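Sep 21, 2024

Home, shoes off, feet up, enormous mug of tea. We finally did it, we went to the Riston Paper Mill open day! I've been meaning to go for years (it's only the one Saturday in September, and I always seem to be at a wedding), but Shoshana booked the tickets back in June and stuck them to my fridge so I had no excuse whatsoever.

For those who don't know it, Riston sits right down at the bottom of the valley where the river Clestel does a big lazy loop, and there's been a mill of one sort or another on the spot since 1582. Corn first, then cloth for a bit, then paper. The car park is a field. Wear boots! I wore my nice suede ones and I'm still picking bits out of the stitching.

You get given a coloured sticker at the gate and that's your tour group. We were green, which meant the 11.15 tour, which meant we had time for a bacon roll first. Very good bacon roll. Proper brown sauce, soft bap, and the queue moved quickly even though there was just one chap on the griddle.

Our guide was Houshang Safavi, who has worked there since he left school and talks about paper the way my dad talks about cricket. He started us off in the rag loft, right up under the roof, where they used to sort old linen and cotton by hand. There are still the sorting benches with blades sticking up out of them for slicing off buttons and seams. I had a go at the seam-ripping (with a blunt one, calm down) and it's much harder work than you'd think, you have to lean your whole weight into it. The floorboards up there have gone all wavy and there's a dip by the window where people stood for generations. I loved that dip. I stood in it for ages.

Then down two flights to the beater room, and oh, the NOISE. The beater is a big oval tub with a roller in it that churns the rags and water round and round until it looks like porridge. Houshang had to do his talk outside the door and then send us in six at a time. It smells a bit like a wet dog and a bit like clean washing. Shoshana thought it was lovely, I was less sure.

After that came the vat room, which was what I'd really come for. Noemi Montoya is the vatwoman and she makes it look like nothing at all. She dips the mould in, lifts it, gives it a funny little shake front to back and side to side, and there's a sheet of paper. She lets visitors try, and mine came out thick at one end with a hole in the other. She was very kind about it. The trick is all in the shake, and you have to get it done before the water drains, so you've got a couple of seconds at most. On a good day she'll do 300 sheets, and then she goes home and does the garden!

Every post (that's the stack of wet sheets with felts in between) goes under the press and then up to the drying loft, where the paper hangs over ropes made of cow hair. Cow hair doesn't stain, apparently. The shutters along the walls slide open and closed depending on the weather, and Houshang says you get to know the wind so well you can do it half asleep.
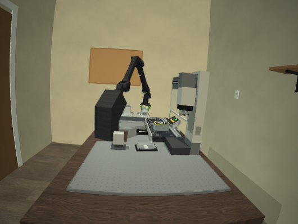
By then it was gone one o'clock and we were starving again, so we sat on the wall by the sluice with our sandwiches and watched a heron being very patient. Then back in for the bit of the day I hadn't read about on the leaflet, which was the marbling. Teguh Sumampouw was doing demonstrations in the old stables. You float the paint on a sort of seaweed jelly, pull a comb through it, lay your paper down and peel it up again, and the pattern comes with it. He did a peacock one and there was an actual gasp from the back. All right, I've used the word now, but there was a gasp and it was me.

We paid for the extra workshop (£13 each, and you keep what you make). I did three sheets. The first was a brown smear. The second was rather good, blue and cream with a bit of rust colour running through it, and I'm going to cover a notebook with it. The third I got cocky and used every colour on the table, so we shan't talk about the third. Shoshana's were all gorgeous, naturally, she's got the hands for it.

The shop is dangerous. They sell offcuts by weight in brown paper bags, and there's a basket of seconds with wobbly edges that I much prefer to the perfect ones. I came away with a bag of offcuts, ten seconds in the heavy cream, and a pack of envelopes I don't need. You can get a ream of 500 in the machine-made if you're feeling flush, but how you'd carry it back across that field I don't know.

We also had a long chat with Bukola Bako, who looks after the watermark collection. They've got moulds going back donkey's years, with little wire shapes sewn on to make the marks: a jug, a hand with a star, a very cross-looking fish. She holds the sheets up to the window for you one by one and you can see why somebody might spend a whole career on it. My favourite was a tiny snail that nobody has managed to match to any mill. If your granny left you a box of old letters, hold them up to the light and have a look, and write to Bukola if you find a snail!

A few practical bits, in case you fancy it next year:

- Book ahead. They were turning cars away by noon.
- The lofts are steep open stairs, no lift. The vat room and stables are on the level.
- Cash for the bacon rolls, cards everywhere else.
- Bring a flat bag or a folder for your marbled sheets. We used the road atlas and now Norfolk is slightly blue.
- Dogs are fine outside but not in the buildings.

The only grumble from me is the signs, which send you round the back of the bindery twice before you find the loos. And I'd have liked a bit longer in the drying loft, as we were hurried along a bit when the yellow group caught us up.

I've got the wonky sheet from Noemi's vat drying on the kitchen windowsill between two tea towels, and the cat has already sat on it. Shoshana's coming over on Tuesday evening to help me with the notebook cover, so I'll put up how we get on with the glue.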